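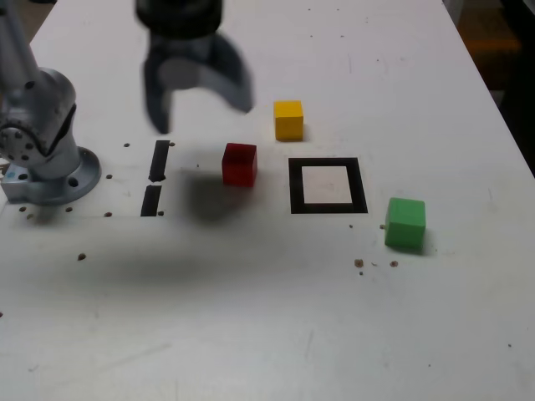 Lies Brouwer
Apr 7, 2022

Right, a few of you asked what I think of the Elari starter kit from Wirkik, so here's a thread. I've been playing with it in the evenings and I've got opinions (mostly good, some grumbly).

What you get for your money: the arm, a two-finger gripper, the base plate, a bag of bolts, a power brick, and a little set of wooden cubes in red, yellow and green. Mine cost 725 euros with delivery. Not pocket money, but I've paid more for worse.

The cubes sound like a silly extra and I've used them more than anything else in the box. You print the square marker from the manual, stick it on the table and off you go. Pick up red, put it in the square. Pick up green, put it in the square. I could do this all night!

Bolting it down took me ages. The screws they send are too short for my table so I had to go out and buy longer ones. If you've got a thick top, check first. Roel Visser clamped his to a kitchen worktop and swears it's fine, but he runs it at a crawl.

Speed! Out of the box it's set quite slow, and you can turn it up in the app. At full whack the gripper really shifts, and I'd keep your tea well away from it. I've settled on a bit over half for anything where it has to let go of something neatly.

Software is the grumbly part. The Elari app is lovely for dragging the arm about and saving positions, then you try to put a loop round them and the menu is three levels deep and called "Sequences (advanced)". Why??

It did save everything when my laptop died though, so I forgive it a bit.

Someone asked how reliable it is. I left it moving one cube in and out of the square and it did 397 goes before it dropped one. Wirkik say 1,000 on the box. Might be my table, might be the rubber on the fingers, I'm going to clean them and try again.

Noise: a sort of whine when it lifts, nothing when it's holding still. Fine with the door shut.

Support: I wrote to them about the screws and got a proper answer from Sándor Dudás the next morning, plus a free bag of longer ones in the post. By then I'd bought my own, so if anyone nearby needs some, shout.

Next up is the camera add-on, 42 euros, so it can find the cubes by colour and I can stop putting them back in the same spots. Supposed to ship in August. Will report back :)

Last updated: Apr 2022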